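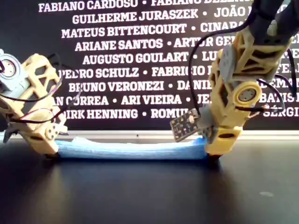

Workshop > Materials > Foam & padding

Foam strips: cutting, sticking, storing

769 shares | 12 comments

Quick one, meant to do it back in December. Foam strips, the long flat kind. Drawer liners, table edges, padding in a crate, the gap behind the washer. I use a lot of it and I've wrecked a lot of it.

Lay it flat first. Whole length, on the table, nothing under it. If it came off a roll it wants to curl back up, so leave it overnight with a board on top. Hair dryer works if you're in a rush, low setting, keep it moving. Too close and it goes shiny and hard on one side and then that bit is scrap.

Dark tabletop is good for this. Pale foam on a dark surface, you see every edge. I used to work on a white laminate offcut and was forever cutting crooked and not noticing until it was stuck down. Painted the bench top black one evening, leftover paint, two coats. Shows all the dust, yes. Wipe it.

Measuring. Don't pull the strip tight against the tape. It stretches, you cut, it shrinks back, you're short. Let it lie there and bring the ruler to it. For anything that has to fit between two fixed ends I cut 5 mm long and squash it in.

Cutting:

- new blade. Not newish. New
- long shallow strokes, let the knife do it, don't saw
- metal ruler pressed down on the piece you're keeping
- thick stuff, mark both sides and cut halfway from each
- scissors okay for thin, anything over finger thickness you get a slanted edge
- bread knife will do in a pinch, freeze the foam first if it's very soft

Hold both ends down. A long strip skates about as soon as the blade drags. Clamps leave dents, so I use two bags of rice, one each end. Dents mostly come out by the next day anyway but if you're gluing right away they matter.

Sticking it down. Clean the surface, let it dry, then dry it again with a cloth. The self-adhesive backing on the Gasow strips is decent, the ones from the Bodin discount place peel at the corners within weeks, in my house at least. Peel the backing a hand's width at a time, press, peel, press. Do NOT take the whole backing off at once. You will stick it to your sleeve. Start in the middle on very long runs and work out to each end.

Spray glue: check the can says foam safe. Some of them eat it. Try a scrap, wait ten minutes, look. Outdoors or window open.

Corners. Cut two pieces and butt them. Bending one strip round a corner looks fine for a day and then it lifts. If you must bend, slit the inside halfway thru and it'll fold.

Shoes and floor, seperate thing but people ask. Little foam crumbs get everywhere. Smooth soles slide on them, hard floor especially. Sweep before you walk away from the bench, and change out of anything slick or fancy before you start. I cut a whole set of shelf liners in my going-out shoes once and nearly went over carrying the tray.

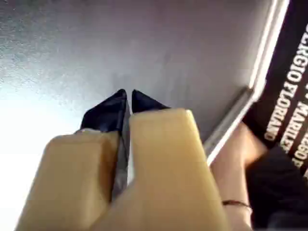 Black shoes are the worst for showing it too. Pale crumbs cling to the uppers, static I suppose, and brushing just moves them around. Damp cloth, one wipe toward the toe, done. Damp sponge on the floor as well, for what the broom misses. Vacuum is okay but empty it after, the crumbs clog my filter.

Sitting down jobs, peeling backing and so on, legs out in front, put an old sheet over your lap and let it all fall on that. Shake it out in the trash after. Outside, if it's windy, no.

Storing. Flat, under a bed or along the back of a shelf. Never folded, a fold never leaves. Too long for flat, roll it loose, adhesive side in, paper between the layers, one wide rubber band. Keep it out of the sun. I had 47 feet of the good stuff by the garage window at the Lunovstead house, went yellow and crumbly over one summer. All of it to the dump.

Offcuts worth keeping: anything longer than your hand. Chair feet, behind picture frames, stop for a rattling drawer, under the sewing machine. Smaller than that, cushion stuffing or let it go.

Washing. Cool water, dish soap, squeeze, don't wring. Dry on a rack, takes longer than you'd think. Not the backed kind, water gets under the glue.

Will add a bit on door gaps when I get to it.

Related
Getting old tape residue off a bench top
Irkusness shelf brackets, which screws to use
Drawers that stick in damp weather
Padding a crate for glassware
Sweeping up sawdust without a cloud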